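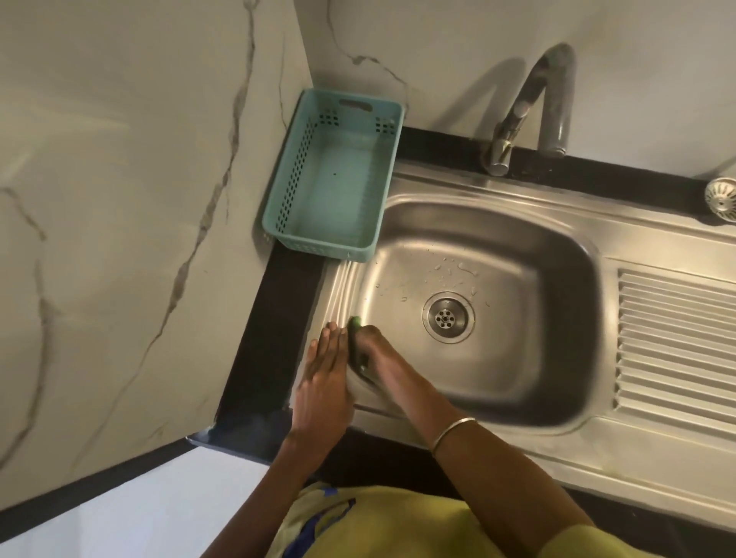 Back kitchen sink, hands in the basin, teal basket in the corner.

Wednesday, after lunch

Sink corner day! I have been putting off writing this part of the kitchen trial up and now there is a pile of scribbles on envelopes, so I am getting it all in here before I lose another one. Édgar, if you are reading this to find out where the descaler went, skip to the bottom.

What we are trying to settle is how the washing-up corner gets wiped down and where the cloth lives afterward. It sounds like nothing, but Marek and I have been going back and forth on it since October and the kitchen handbook for the Apaza flats has a blank page where the answer should be. My side: cloth gets rinsed, wrung, folded and hung. Marek's side: cloth gets rinsed, wrung and dropped in the basket with everything else, because that is what people do in real life and we should write for real life. He has a point. I still don't like it.

The teal basket stays in the corner, I am decided on that much. It sits where the two walls meet, on the black counter left of the basin, and it is out of the way there whichever hand you wash with. The holes in the sides are the main thing in its favor. The last one we tried (the Toria one, solid sides, nice color, sorry Tanko) held a puddle in the bottom and after a weekend it smelled like a pond. If you use the teal one, tip it out and wipe the base too, those little square holes collect crumbs like you wouldn't believe. An old toothbrush gets them clean, and it is quicker than poking at them with a corner of the cloth, which I did for far too long.

The walls. Everyone loves the marble pattern and everyone asks me whether that long zigzag vein on the left is a crack. No! It is the pattern. I had Eliécer run his fingernail down it and he agreed, so that is two of us. The practical trouble with veins is that you can't see a coffee splash among the brown ones until it has dried on, so the note for the handbook is to wipe the left wall every time whether it looks dirty or not. The black counter has the opposite problem and shows every single drip. I would take that over the wall any day.

Order I have been using, for whoever does the next round:

Strainer out first and stood up at the back.
Basket to one side if it is full, leave it if not.
Wash down the basin, corners last, then the grooves on the drainboard (with the grooves, not across them).
Around the faucet base, under the lever.
Walls, then counter.
Rinse the cloth, wring, fold, wring again. 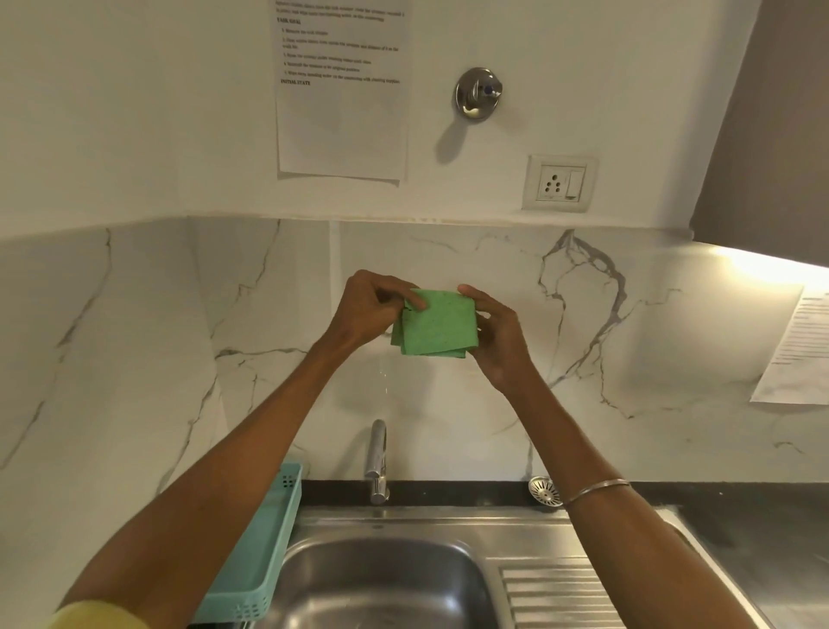

Green sponge cloth, folded and getting a squeeze over the basin.

That second wring is the bit I want in writing. Folded up in layers, the cloth gives you something to push against, and a good thumb press gets water out of it that twisting alone leaves behind. I like these green speckled ones very much. They go stiff as cardboard when they dry and soften right up again under the tap, and they don't shed. Edvin swears by the Fliluvberg ones and has promised me a pack – still waiting, Edvin.

Also keep it low when you wring, well down toward the basin. Up high the drops bounce and then you have a wet counter again and you are back to the start of the list.

For the ordering sheet: the Drendley catalog has sponge cloths in a box of 366, an odd number and far more than we would get through before we all retire. Could we split one with the downstairs workshop? I'll ask Tanko. The hooks are a separate line and I haven't priced them.

Still open:

Hook or basket for the cloth. I want to run both for 2 weeks each and just smell them at the end, Marek has agreed to be the nose.
Whether the strainer should stay out overnight. I leave it out, Eliécer puts it back, we have been quietly undoing each other for a month.
Someone needs to look at the silicone along the back edge, I keep meaning to.

Descaler: cupboard under the stairs, left side, behind the paint trays. Put it back this time, Édgar!

Recent entries
Drawer liners, second try
Dish rack feet and what they do to a counter
Tea towels: boil or don't bother
The Toria basket, final notes

Print this page | E-mail this page

Contact the workshop | Copyright Apaza kitchen notebook | Back to top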